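Spring Kitchen and Pantry Safety Check, With My Notes

Okay, this is the list so many of you asked for after the April open house, and I finally sat down and typed it up. It's the same walk-through I do in my own rental duplex on Panden Street, upstairs and downstairs, plus the comments I scribbled while doing it this year. I'm not an inspector. I managed apartments for a long time, I've followed a lot of inspectors from room to room, and I stole their good ideas.

Last full walk-through: Thu 13 May. Both units. Upstairs passed with two things to fix, downstairs had more (sorry, downstairs).

Mark each line OK, FIX or N/A. If you write FIX, write a name next to it too. A FIX with no name on it will still be a FIX next year, ask me how I know.

1. SMOKE AND CO ALARMS

Smoke alarm outside each bedroom, on each floor. OK / FIX / N/A
CO alarm on any floor with gas. OK / FIX / N/A
Date on the back is less than ten years old. OK / FIX / N/A
Test button pressed, sound heard with bedroom doors shut. OK / FIX / N/A

Comment: Please take the alarm off the ceiling and read the back. I pressed the button on the downstairs hall alarm for years and it beeped at me like a champ, and then I turned it over and it was two years past its date. Replaced. The one nearest the kitchen goes off whenever anybody sears anything, so I moved it farther down the hall, and the tenants have stopped pulling the battery out of it. I'd rather have it ten feet farther away and working!

2. STOVE AND OVEN

Anti-tip bracket in place, back foot seated in it. OK / FIX / N/A
Burners light within a couple of clicks. OK / FIX / N/A
Knobs all present and not cracked. OK / FIX / N/A
Hood filter clean enough to see through. OK / FIX / N/A
Nothing stored in the oven. OK / FIX / N/A

Comment: The anti-tip bracket is the one everybody skips. Open the oven door, take the racks out, press down gently and see if the back lifts. Upstairs was fine. Downstairs the stove had been pulled out for cleaning and slid back in crooked, so the foot was sitting next to the bracket, doing nothing at all. Took me a minute to fix and half an hour to clean what was behind there.

Hood filters go in the sink with dish soap and the hottest water I can stand. If yours is the mesh kind and it's gone brown and sticky and won't come clean, just buy a new one. I got mine from Riquelme Hardware and they cut it to size while I waited.

3. FIRE EXTINGUISHER

One within reach of the kitchen door, not over the stove. OK / FIX / N/A
Needle in the green. OK / FIX / N/A
Pin and seal in place. OK / FIX / N/A
Everyone in the house knows where it is. OK / FIX / N/A

Comment: Green needle, good seal, and then I asked downstairs where it was and got two different answers. So that's a FIX. It now hangs by the back door on its own hook, and I put a big red sticker above it that my daughter says is ugly. It is ugly. You can see it from the sofa.

4. OUTLETS AND CORDS

GFCI outlets near the sink trip and reset. OK / FIX / N/A
No extension cords used for fridge, microwave or toaster oven. OK / FIX / N/A
No cord running under a rug or across a doorway. OK / FIX / N/A
Outlet faces not warm, cracked or loose. OK / FIX / N/A

Comment: The upstairs GFCI by the sink tripped fine and then wouldn't reset, which was one of their two fixes. I had an electrician do it along with a loose outlet in the laundry nook, 132 dollars for the pair, and I was happy to pay it. I do paint, I do shelves, I do a little plumbing if the water is off and I've had my coffee. I don't do wiring.

5. FOOD PREP SURFACES

Separate board or mat for raw meat, fish and shellfish. OK / FIX / N/A
Boards with deep grooves thrown out. OK / FIX / N/A
Sponge or cloth changed this week. OK / FIX / N/A
Shellfish kept away from anything eaten raw. OK / FIX / N/A
Bowls and bags off the counter edge. OK / FIX / N/A

Comment: This section started out as a single line and then people kept writing to me with their own near misses. We're a crayfish family every spring, so ours is a busy table. My rule is that shellfish gets its own bowl and stays in it until it's going into the pot or onto a plate. Potatoes get scrubbed in the sink before they go anywhere near a knife. Seasoning and snack packets stay closed up in their bag until they're wanted, or somebody grabs one with fishy fingers and then goes straight to the salt.
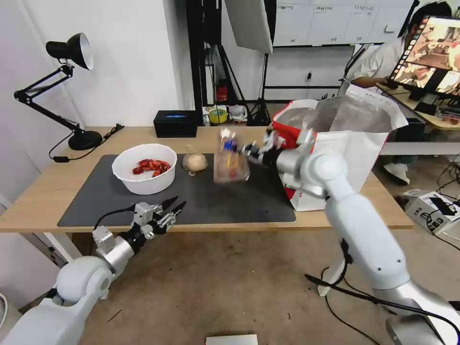
Macarena Echeverría wrote back after the last version to say that a separate bowl does no good at all if the same tongs go from the raw batch to the cooked one, and she wanted a line for utensils. She also says she washes the serving platter again right before the food comes out, even when she's sure it's clean, and that for shellfish allergies I should be telling people to cook the allergic person's food first, in its own pot.

She's right on all of it, so it's in:

Separate tongs and spoons for raw and cooked. OK / FIX / N/A
Allergy meals cooked first, separate pot, separate utensils. OK / FIX / N/A

I bought a second set of tongs with red handles. Red is raw. It took my husband one dinner to mix them up and he's been good since.

6. FRIDGE AND FREEZER

Thermometer inside, fridge reading 40 or below. OK / FIX / N/A
Freezer at 0 or below. OK / FIX / N/A
Raw meat and fish on the bottom shelf, on a tray. OK / FIX / N/A
Door seal grips a dollar bill all the way around. OK / FIX / N/A
Coils vacuumed. OK / FIX / N/A

Comment: Downstairs was reading 44. We turned the dial, waited overnight, still 43, and then I did the dollar bill and it slid right out at the bottom corner. New seal is on order. I priced a whole new fridge while I was at it and the cheapest one I liked was 397 plus delivery, so a seal it is for now. In the meantime they're keeping milk at the back and not in the door.

7. UNDER THE SINK

No drips at the trap or the shutoff valves. OK / FIX / N/A
Shutoff valves turn by hand. OK / FIX / N/A
Cleaners in original bottles with labels. OK / FIX / N/A
Bleach and ammonia not stored together. OK / FIX / N/A
Child latch works, if there are kids who visit. OK / FIX / N/A

Comment: Turn those valves! Mine were frozen solid upstairs (fix number two). I had a leak years ago, in the old place on Fumel Road, and stood there with both hands on a valve that would not budge while the water went everywhere. The floor cost me over 1000 dollars. Now I turn them a half turn and back each time I do this list.

8. PANTRY AND SHELVES

Heavy things on low shelves. OK / FIX / N/A
Shelf brackets screwed into studs. OK / FIX / N/A
No dented or bulging cans. OK / FIX / N/A
Step stool available, feet not worn smooth. OK / FIX / N/A
Signs of mice or pantry moths. OK / FIX / N/A

Comment: One bulging can of tomatoes, out it went, double bagged. No mice this year, knock on wood. Rocío Bravo asked whether bay leaves in the flour really keep moths out and I have no idea, I do it and I've also had moths. Tight jars work better for me. The step stool downstairs was wobbling on one side, and I threw it away before anybody could talk me out of it.

9. FLOORS AND WAY OUT

Mats have grip backing and lie flat. OK / FIX / N/A
Back door opens all the way, nothing stacked behind it. OK / FIX / N/A
Light over the back steps works. OK / FIX / N/A
Handrail solid when you lean on it. OK / FIX / N/A

Comment: Really lean on that handrail, put your hip into it. Ours moved a bit at the bottom post and I tightened two bolts. The back door had a recycling bin behind it again. I moved it again. I'll be moving that bin until I die.

STILL OPEN AS OF THIS WALK-THROUGH

Downstairs fridge seal, ordered, me.
Upstairs shutoff valves, plumber coming, me to let him in.
Downstairs hood light bulb, tenant has it.
Laundry vent hose, looks tired, price a new one at Sarkness Supply.

If you print this, leave room in the margins, I always run out. And if you have a line you think I should add, send it along the way Macarena did. The laundry room and basement list is next, as soon as I can read my own handwriting on it.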